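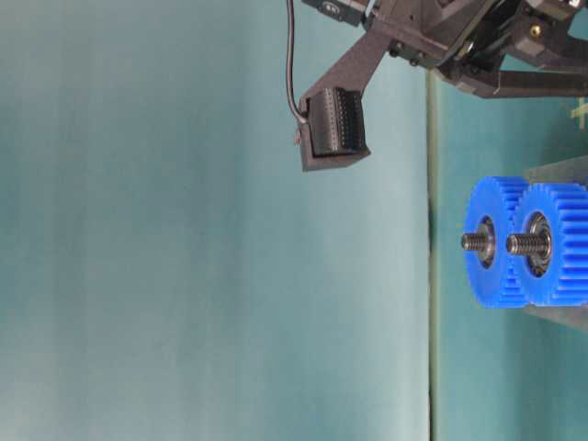
2 min read

Greenhouse Parts > Vents & Drives > Gears

Nunar Vent Drive Gears, Molded Plastic

Last updated June 2018

The Nunar is a hand-cranked roof vent drive for small greenhouses. It is sold by Tillier and has used molded plastic spur gears from the start. We carry the large gear, the small gear and the matched pair. The pair is order number 2402.

Most owners come to us because a vent has started to slip on the way up. The crank turns freely for part of a turn, catches, and then slips again. Worn teeth are the usual cause. Check the set screw on the crank shaft first, as a loose one feels much the same and costs nothing to tighten.

Plastic gears were chosen for the Nunar because greenhouse air is damp and plain steel rusts in it. They also run quieter than metal. The trade-off is that they don't like grit. Potting mix dust collects between the teeth over a season and wears them down. Brush them out with an old toothbrush in spring and again when you close up for the winter.

Replacing the gears

Close the vent fully and take the weight off the drive with the prop rod. Remove the cover, then the retaining clip on each shaft. The gears slide off by hand. If one sticks, warm water will free it. Don't pry against the teeth.

Fit the large gear first, then the small one, and turn the crank slowly through one full opening before you put the cover back on. The teeth should mesh without being pressed hard together. A thin strip of writing paper should pass between them and come out creased but not torn. 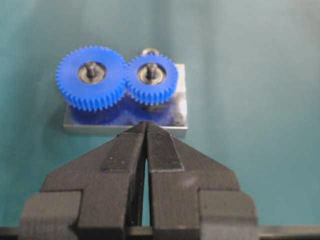

Can I oil the gears?

Leave them dry. Oil holds dust against the teeth, and some oils soften the plastic. If the drive squeaks, put one drop of light oil on each shaft and wipe off the rest.

What fits what

The pair fits all Nunar drives with serial numbers from 3116 up. Earlier drives have a thicker shaft and need the Andrade adapter sleeve, sold separately. The Wuteck vent drive looks similar from outside but has a different tooth size, and our gears won't run in it.

Each pair ships with two retaining clips and a fitting sheet. Weight is 112 grams packed. Unused gears can be returned within nine weeks in the original bag. Keep them out of direct sun in storage.

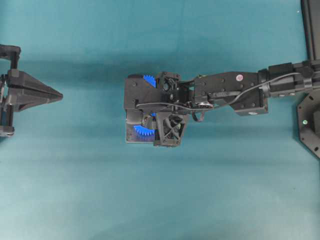
One customer wrote to us that a worn pair should always be changed together, and that putting a new small gear against an old large one had only bought a few weeks. We agree with that and recommend the pair for any drive that has started to slip.

Reader comments (3)

Guest: Fitted the pair in July last year. Smooth so far. The clips are fiddly with cold hands.

vents_n_vines: Do you still stock the crank handle? Mine has a split in the grip.

Guest: Wish the serial number was easier to find. It's on the underside of the cover, behind the hinge.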